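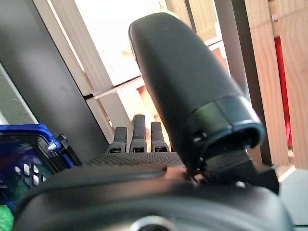

Figure 2. Blue plastic basket: rim, perforated side wall and metal fitting at the upper corner.

Shares 2 | Comments 0

Section 2. Preparing, Filling and Caring for Plastic Baskets

2.1 Scope

This section applies to the perforated plastic baskets supplied with the Plemerum storage range, order number 1777. It covers inspection on delivery, first cleaning, filling, carrying, stacking and routine care. Solid-wall bins and lidded boxes are covered in Section 3. Shelving is covered in the separate Truner shelf guide, and the two documents should be kept together.

The instructions are intended for staff in stockrooms, school kitchens, craft rooms and similar areas. Supervisors are responsible for making sure that a copy is available where the baskets are used.

2.2 Before First Use

1. Remove all outer wrapping, ties and paper inserts. Do not use a knife against the side wall.

2. Place the basket upright on a flat surface and check that it does not rock.

3. Run a gloved hand along the full length of the rim. Small burrs left from molding may be removed with fine sandpaper. A cracked rim may not be repaired.

4. Inspect the side walls. The openings should be clear, with rounded corners and unbroken strips of plastic between them.

5. Check each metal fitting. It must sit firmly against the plastic and must not turn under light finger pressure.

6. Check any clips and handles on the upper edge. If one is loose, press it down evenly along its full length until it seats.

7. Wash the basket as described in 2.6 and allow it to dry fully.

8. Enter the basket on Form 1225 with its color and the place where it will be kept.

NOTE: Slight differences in shade between one basket and another are normal and are not grounds for return.

2.3 Choosing a Location

Baskets should be kept on a level surface with enough clearance above the rim for a full basket to be lifted straight up. The load should be visible from the side without moving the basket. Keep baskets away from heaters, oven doors and windows that receive strong afternoon sun — plastic left in direct heat can lose its shape even when the basket is empty.

Do not place a basket where the rim projects into a walkway. On a counter or workbench, set it well back from the front edge.

2.4 Filling the Basket

1. Empty the basket and remove any crumbs, dust or loose scraps from the base.

2. Place heavy items on the base first and spread them evenly from side to side.

3. Put items that are narrow enough to pass through the openings in a bag or small tray before adding them. This applies to screws, pens, cable ties and cutlery.

4. Add lighter items on top. The contents must remain below the rim at every point.

5. Turn handles, points and sharp ends inward.

6. Attach a Prolen label to the outer wall, on the side facing the user. Labels should not be placed over clips or fittings.

CAUTION: Do not fill the basket with hot items. Cookware and tools must reach room temperature before they are put away.

CAUTION: Liquids will drain through the side openings. Bottles must be closed and stored upright, with a drip tray beneath the basket.

2.5 Carrying and Stacking

Lift a loaded basket with both hands, one on each side, and hold it close to the body. A basket should not be dragged by one corner or lifted by a metal fitting. Where the load is too heavy for one person, divide it between two baskets.

To stack empty baskets:

1. Confirm that all baskets are of the same size and pattern.

2. Fold down or remove any handles that would prevent the baskets from nesting.

3. Turn the baskets the same way, so that the fittings line up.

4. Lower each basket gently into the one beneath. Do not force it.

If two baskets become wedged, lay them on their sides and work them apart by hand, moving a little at a time around the rim. Prying with a screwdriver will damage the edge.

NOTE: Loaded baskets may be placed one above another only on shelves. They are not to be stacked directly on their contents.

2.6 Cleaning

1. Empty the basket and shake out loose dirt over a waste container.

2. Wipe the metal fittings with a dry cloth.

3. Wash the plastic in warm water with a mild dish detergent. Use a soft brush for the openings, working from the inside of the basket and then from the outside.

4. Rinse with clean water.

5. Tip the basket to release any water held under the rim. Stand it upside down on a rack until dry.

6. Dry the fittings by hand before the basket goes back into service.

Scouring powder, solvent and steel wool must not be used. Marks left by old labels can usually be removed with a cloth soaked in warm water and left in place for around 2 minutes.

2.7 Periodic Check

Baskets in regular use are to be inspected every April, or earlier if one has been dropped. Repeat steps 3 through 6 of Section 2.2 and record the result on Form 1225. A basket is to be taken out of service if:

— the rim is cracked or has pulled away from the wall;
— any strip between openings is broken;
— a metal fitting is bent, rusted or missing;
— the basket no longer stands level.

Replacement clips may be ordered singly from Avcı under part number 103. Fittings are supplied in pairs and should be changed in pairs. After replacing either part, load the basket lightly and lift it a short distance above the bench to test the repair.

Continue to Section 3, Solid-Wall Bins and Lidded Boxes.

Revised June 16, 2018

© Plemerum. All rights reserved. | Contact | Back to top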